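Robot Arm Tips: When the Gripper Drops Things

Posted 25 Nov 2024 in Workshop & Kitchen Table

Most tips pages will tell you how to get a beet stain out of a cutting board. Ours will too, further down the site. But the mail this year has mostly been from people with a small robot arm on a table, a set of play food, and a growing collection of things under the sofa. So here are the tips for dropped objects, squashed objects, and the one time ours tried to put an orange through a plate.

Start with the pads

If a gripper that was fine in April starts dropping round things in November, wash the pads before you touch a single setting. I spent two evenings changing grip force on a Rirus arm. Then I wiped the pads with a damp cloth and a drop of dish soap, and the cloth came away gray. Textured pads hold on to dust, crumbs and whatever is on your fingers when you check whether they're dusty. An old toothbrush gets into the pattern. Let them dry fully before you switch anything back on, and keep the soap away from the joints.

Skip rubbing alcohol unless the pad maker says it's safe. I skipped reading that part and now own a spare pair.

Squeezing harder is a bad fix

A round toy held above or below its middle will shoot out like a wet bar of soap, and more force only sends it farther. Our record is a plastic lime that left the table and was found in a boot. Lower the hand until the pads meet the fattest part, close slowly, then lift a finger's width and wait a moment. If it's going to fall, let it fall from there.

Flat wedges are another matter. Pick those up across the thin way, and come in high enough that the fingertips don't dig into the table. 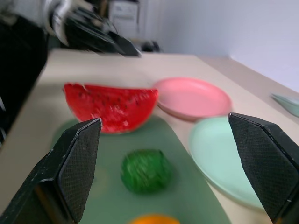 Play fruit and plates between the fingertips, with a second arm at the back left.

Give the plates some room

The orange business was my own doing. I had stacked two plates half over each other to save space, and the arm had been taught with them side by side. The overlap raised one rim by less than the thickness of a pencil. That was enough. The fingers came down on the rim, the plate flipped, the arm kept going to where it believed the plate to be, and the screen gave me fault 2104 – which the Prarlow handbook explains as "see fault 2510." Fault 2510 says to contact your dealer.

What fixed it:

Mark plate positions on the mat with small bits of painter's tape. Pencil works on paper and on nothing else I own.
Set the lowest point of the move a little above the rim, then bring it down by hand in small steps.
Run the whole job once with no fruit at 20 percent speed.
If you use two arms, park one before you teach the other. Two arms will happily reach for the same melon.

Put a mat down, and then stick it down

A placemat cuts noise and saves the tabletop from pointed fingertips. It also slides. Ours had crept toward the window over 43 runs before I noticed that every pick was missing on the same side. Rubbery shelf liner underneath cured it. The Gulham kind sheds little dots, so buy the woven sort if you can.

Where the stop button goes

Within reach of your usual chair, and clear of anywhere the arm can reach. Mine was behind the arm for the first month, a spot chosen for tidiness, and during the plate incident I had to lean past a moving elbow to get at it. Please don't do that. Screw it to a block of scrap wood so it stays put when slapped.

Press it once before each session to see that it works. Hair tied back, sleeves up, mugs on another table. And never pull a jammed toy free with the power on – the arm may finish the move it was in the middle of, with your thumb in place of the strawberry.

One more for the toy box

Hollow plastic food splits along the seam after enough squeezing, and the edges are sharp. A dab of Prasertsri craft glue and a night under a rubber band will hold most of them. Sand off the ridge afterward or the pads will catch on it. Split grapes go in the trash.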